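Plelero 3 review: a motion planner I stopped fighting with 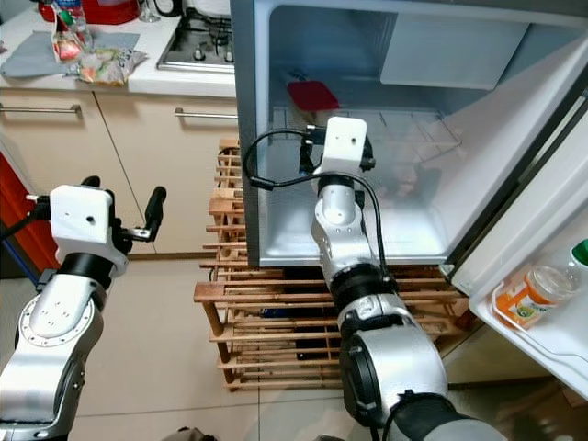
Right arm in the fridge, left arm up by the cabinets.

I've been running Plelero 3 on our two-armed robot since February, and I finally feel like I've used it enough to have opinions. Short version: I like it a lot, I'm keeping it, and the docs made me want to lie down on the floor.

If you haven't met it, Plelero is a motion planner for two-armed setups. You feed it your robot model and a depth map, you tell it where you want the grippers, and it hands back paths for both arms together. We came over from Lirlow, which plans one arm at a time and treats the other one as a big lump of furniture. That's fine on a workbench. In a small kitchen with a fridge door swung open, it gave up constantly, and I spent a lot of evenings nudging goal poses by hand (my least favorite hobby).

The fridge is my standard test because it's mean. You've got cabinet wall on one side, an open door on the other, and a wire shelf right in the middle of the space you want to reach into. Wire shelves are awful for depth maps! Half the bars go missing, and the planner thinks it can scoot a finger straight through. Plelero has a setting called "thicken sparse surfaces" that fills in the gaps and turns the shelf into a solid slab. You can't reach up through the bars anymore, but who wants to? I set it once and haven't touched it.

My test set is 675 saved reach problems, all fridge and cabinet stuff. Lirlow left 58 of them unsolved. Plelero left 5, and when I opened those up, the goals were inside the door liner, so I'm calling that my fault. Planning feels quicker too, though I never timed it properly, so don't quote me.

The thing that sold me was the cable model. Our gripper cables hang in a loop off the arm, and most planners pretend they don't exist. In Plelero you draw a fat, bendy tube around the loop and it gets counted in the collision check. It's crude, and it makes the arm look a bit timid near the edge of the cabinet, but I'll take timid.

I also love the replay window. You can scrub back through a plan and click any spot to see what the planner was worried about there, colored by distance. Nkechi Isah, who writes our perception code, now keeps it open all day and sends me screenshots of phantom blobs floating over the counter. Clear plastic bottles are still a mess, by the way. The planner can't do much about an object the depth map never saw, and there's no nice way to add one by hand short of typing in a box with six numbers.

Okay, the gripes. The config file is huge and the error messages are terrible. "Group invalid" could mean a typo, a missing joint limit, or a left/right mix-up, and I've had it mean all of those before lunch. The docs jump from "install" to "advanced tuning" with nothing in between. I got going thanks to a long forum post by Arne Ruppert, and if you buy this, go find that post first.

Waiting behavior is odd too. With the idle arm set to "free," Plelero sometimes swings it way out to make room, which is legal and also alarming if you're standing there with coffee. Set it to "hold" with a small allowance and it calms right down.

And the license is per machine, so if you want to run the replay window on your laptop, that's a second seat. Boo. Esperanza Mercado on their support desk was lovely and got me a trial seat the same afternoon, but it still ought to be free.

Who should get it? If you've got two arms and tight spaces, yes, go for it. If you've got one arm over a table, stick with Lirlow and save the money. I haven't tried the new Tidusari plugin that hooks it up to a task planner, but it's next on my list and I'll add a note down here once I've broken it a few times.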